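Notebook entry, May: fiber and sleep pilot, Luik group
Entered by S. Eglītis. Read and initialed by G. Bailly.
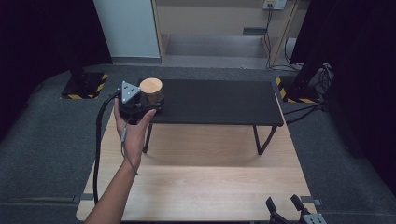 Status of the diaries

Of the 13 food and sleep diaries issued at the start of the month, all but two have been returned. Mr. Zelenák will write to the two participants concerned. Entries for breakfast are generally complete. Evening snacks are recorded unevenly, and several participants gave only the word "fruit" with no amount. The next printing should provide a separate line for portion size.

Change to the oat supplement

The Trimiron oat blend was replaced with the Budier blend from week 4 onward. The two differ in texture, and participants were informed in writing. Diaries that span the change are to be marked with a blue tab and kept in their own folder. They are not to be pooled with the others until Ms. Bailly has reviewed the bloating scores.

Sleep ratings

Participants rate their sleep each morning before coffee. Mr. Sepp observes that the ratings rise slightly in the second half of the diary. The group is small and no control diaries have been collected, so no link to fiber intake is to be claimed in the report to Flandley. Mood ratings show no clear pattern at present.

Sample storage

The upper freezer shelf was relabeled at 3:40 p.m. The old labels had begun to lift at the corners. Stock of collection tubes stands at some 2,000, and no order is required before summer.

Outstanding

E. Jaunzems to check the antibiotic question on the intake form; the present wording does not ask for the date of the last dose.
Blue tabs to be reordered.
Draft of the methods section to G. Bailly for comment.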